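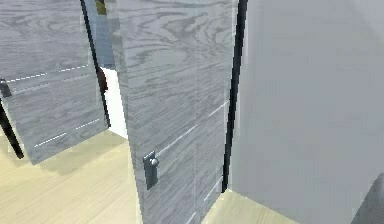
A gray door with a round knob, partly open.

28 February 2024
By Garnet McIntyre

Renting in Altbridge: Your Questions

Does "available now" mean now?
It means June. Ask for the date in writing, then add a week for the paint.

Is the deposit refundable?
In theory. At Ekach Lettings, $100 of it is a "welcome fee," and you won't see that again however welcome you felt.

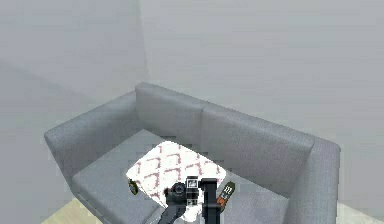
What does "furnished" include?
Somewhere to sit, as a rule. The listing for a flat on Lyons Street promised "all essentials" and left out the bed. Get an inventory and read it before you sign. The one I signed ran to 23 pages, most of them on

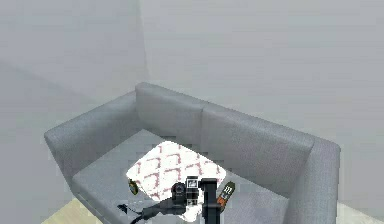 the subject of teaspoons. Mine were short by two when I moved out, and I was billed for a set.

Can I get out of the lease early?
Yes, for $2000, or by finding a replacement tenant whom the landlord likes better than you.
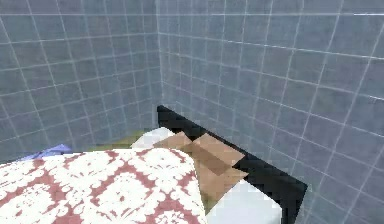 Drenel wrote in to say that a month's notice did the trick at number 153, once the letter had been sent twice.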